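Muestra de Cortometraje Stallbridge – Preguntas frecuentes sobre la inscripción
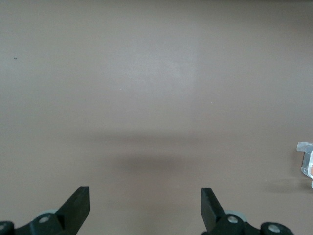 ¿Cuántas obras puede presentar cada productora?
Un máximo de 2 por edición, con formularios separados.

¿Qué formato se exige para el visionado?
Archivo H.264 con subtítulos en español incrustados. El DCP se solicita solo a las obras seleccionadas.

¿Se admiten estrenos previos?
Sí, salvo en la sección Rinine – reservada a estrenos absolutos.

¿Cuándo se publica la selección?
En noviembre, en el tablón de la sala Enus.

Última actualización: 2021-06-08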